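Home | Notebooks | Finishing Room | March | Previous entry | Next entry

Finishing room notebook, March
Entry by Conall Coughlan

Subject: oil finish on beech, second series. The purpose of this series is to establish whether the Groen oil may be applied in fewer coats than the Belitside oil without loss of resistance to water marks. Colleagues are asked to read this entry together with the previous one, in which the preparation of the boards is set out.
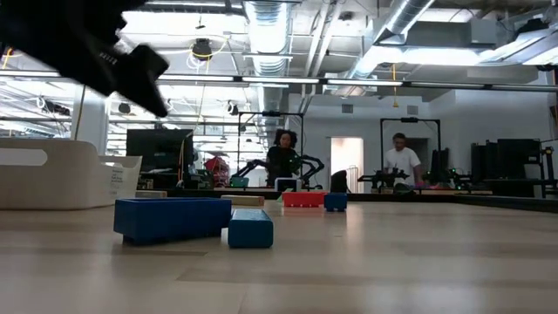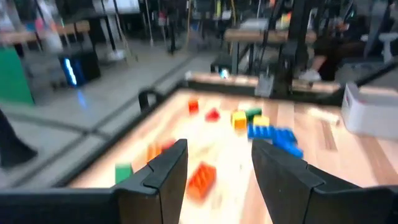 Toy blocks and pale wood in each.
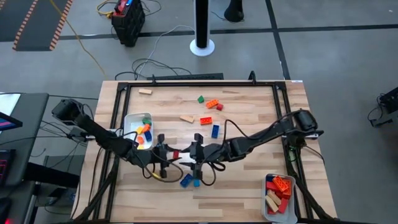 Twelve boards were cut from the Petovley delivery and sanded by hand to 240 grit. Four were set aside untreated. Four received the Belitside oil in 3 coats, and four received the Groen oil in 2. All coats were wiped back after fifteen minutes with a clean cotton cloth. Used cloths were laid flat outdoors to dry, in accordance with the room rules.

The Belitside boards were dry to the touch by the following morning. The Groen boards remained slightly tacky at the ends, where the grain takes up more oil. It is possible that too much was applied there. One Groen board, number 8, shows a dull patch near a knot and has been kept in the series, with a note in pencil on its underside.

Water test: a wet glass was left standing on each board for 8 hours. The untreated boards all marked. The Belitside boards showed no ring. Two of the Groen boards showed a faint ring, visible only in low light from the window side, and this had faded on both by four in the afternoon.

The Clisik hardener has not yet been opened. The tin states that it must be used within one month of opening, and it would be unwise to begin before the next boards are ready — the last tin was wasted in this way.

To do: repeat the Groen boards with a third coat. Ask Petovley whether the next delivery can be supplied without knots. Replace the 240 grit paper, of which two sheets remain. Boards 3 and 11 are to stay on the upper rack until the smell has gone.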